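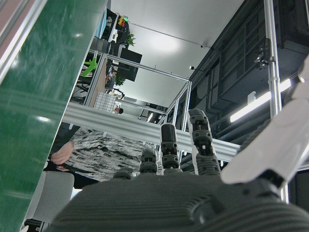
Fig. 1. The Govcombe room: ceiling light, two ceiling cameras, green panel, aluminum bar.

Unit 2: Reading a Room from the Ceiling Down

Most people survey an office by its desks, then wonder why everyone has a headache. We start at the top.

Light first. A white ceiling under a bright round fitting throws a patch of glare, and anything glossy passes it along. The green panel in Fig. 1 has picked up white reflections as well as a few scuffs. Gloss is easy to sell and hard to sit beside. The Pálfi checklist asks for one note per reflective surface – write it before you pick a chair.

Next, fixed items. Grooved aluminum extrusion is the grown-up's construction set: you can bolt things to it forever, and people do. Record where each bar crosses a sight line.

Seating last. A light gray chair forgives most color schemes and very few spills.

Exercise (100 points)
Survey a room you use every day. Sketch the ceiling, then the walls, then the furniture. Maximum 1,000 words, and the Kadska template counts toward them, sadly. Resubmissions close in February.

Reading: Nillis handout, section 2.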